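Clearing the table is still the hard part

People ask me a version of the same question every time the subject of robots comes up, and it usually gets asked in a kitchen. When do I get one that does this? They mean the dishes, the counter, the table with everybody's stuff on it. My answer has been the same for a while now: machines can do pieces of it, and you should not plan your life around them doing the rest.

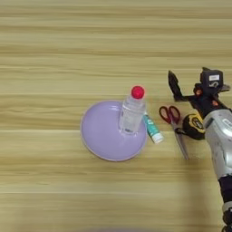

I spent eleven years on the floor of a plant that made door hardware, and most of that time I worked next to automation. We had 2 arms from Gredia on the packing line. They did one thing each. The parts arrived in the same tray, facing the same way, and the arms picked them up and put them in the same box. When a tray came in crooked, the line stopped and one of us walked over. In my last full month there, a November, the two of them packed 4,000 boxes on one shift, and I could not have kept up with them for ten minutes. So I don't doubt what these machines can do. I have a sore shoulder that tells me what it was like before we got them.

A table is a different kind of job. Take a water bottle partly filled with water, standing on a plate. A person sees two jobs there. Lift the bottle, then deal with the plate. You would never try to move the plate first without at least putting a hand near the bottle, and you don't think about it. A machine has to work out that the bottle and the plate are two things, that clear plastic has an edge somewhere, that the purple showing through the side of it is the plate behind and not part of the bottle, and that squeezing a thin bottle is different from squeezing a tape measure. Then it has to do it in the right order.

Scissors are worse. They are flat, they are thin at one end, and most of what you can grab is a pair of holes. My daughter picked up scissors correctly at four. I have watched a very expensive arm chase a pair across a bench, pushing it a little farther each try, until the operator reached in and took them away.

To be fair, this has gotten a lot better. Five years ago the demonstration would have used colored blocks. Now people bring out the ordinary junk that sits on a real table, the glue stick and the tape measure and the half-finished water, and the arm will often pick the right thing and put it where it was asked to. I think that is real progress and I think the folks who say it's all staged are being lazy. It is hard work and somebody did it.

But "often" is doing a lot of lifting in that sentence. On our line, if a machine missed one part in a hundred it got talked about at the morning meeting, and if it kept happening it got pulled. At home the standard should be higher in some ways, since there is no technician standing there. A dishwasher that broke one plate in fifty would be back at the store by the weekend. Nobody would say it was learning.

Csaba Bíró, who ran maintenance when I was at the plant and now does installs for Veres, disagrees with me about how long this will take. He thinks the hand is nearly solved and the trouble is all in the seeing. I think he has it the wrong way around. A two-fingered gripper can pinch and it can let go. Think about what your own hand does when you clear up after supper. You hook a cup with one finger, pin a fork against your palm, nudge the salt out of the way with your wrist. You feel the plate start to slide before you see it. Csaba says you don't need all that, you just need to be patient and make two trips. He may be right about the trips. I would still like to see the machine that notices it's about to drop something.

Then there is the money. Last spring Stondix put out a price sheet for a small arm meant for light bench work, and the stand alone was $1,693. That's without the arm, the gripper or anyone to set it up. For a shop that runs the same job all day, fine, you can do the math and it might come out in your favor. For a household, you are paying that and more for something bolted to one spot, and the mess in my house doesn't stay in one spot. A machine on wheels solves that and brings a new set of problems, starting with the dog.

Pivum, a company closer to the consumer end, has been saying its home helper will be able to tidy a living room. I read the material carefully. "Tidy" there means picking up items from a list and putting them in a bin. I don't want my scissors in a bin with my kid's socks. Half of tidying is knowing where a thing belongs - and in most houses that knowledge is in one person's head, and it changes. The tape measure goes in the kitchen drawer unless I'm in the middle of something, in which case leave it alone.

That last part bothers me more than the grippers do. Looking at a table, can you tell what is clutter and what is a job someone stepped away from? I often can't, and I live here. I've been yelled at for putting away a project. A machine would have to ask, and then I'm answering questions about glue when I could have cleared the table myself.

I'd put a robot arm in a small shop tomorrow if the work was steady and the parts came in the same way each time. I'd consider one for sorting returns, or loading a parts washer, with a person close by. For the house I would wait, and I'd ask anyone selling one to let me set the table for the demonstration.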